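4.2 Equipment planning and the cost of spare hands

The budget for the sorting station was prepared in July by Bhupendra Nautiyal and Heledd Dafis, before we had decided which end effector to buy. For this reason we priced the arm and the hand as separate items. The arm is a purchase that we expect to keep for the whole project. The hand is different — it touches the objects and the basket all day, and we treat it as a part that wears. We asked Raltetti and Clarex for offers on the same list of tasks, and both answered with a hand, a wrist coupling and a service plan. 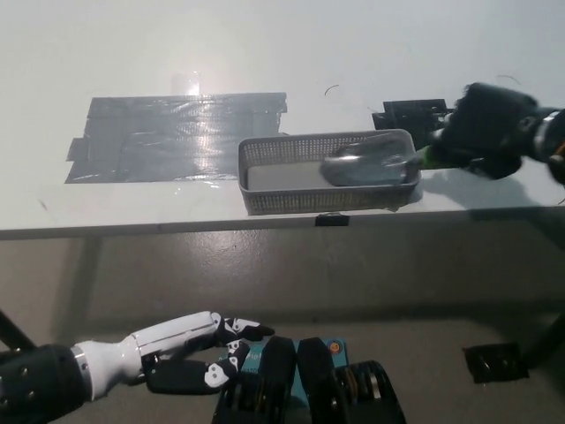 The two offers were close in purchase price, but not in the cost of keeping the station running. With Raltetti, a worn finger can be changed in our own workshop at Wallham. With Clarex, the complete hand must travel to the supplier, and the repair can take up to 31 days. We therefore added a second hand to the Clarex budget, which made it the more expensive choice over 3 years.

Small items were also underestimated in our first plan. Baskets, brackets, clips and tape were grouped under one line, and this line was spent before the trials began (Figure 3). In the revised budget, each station has its own line for fixtures, and Régis Mallet approves changes to it.

Figure 3. Sorting station during the trials, with a mesh basket on the table and a black robotic hand at its right end.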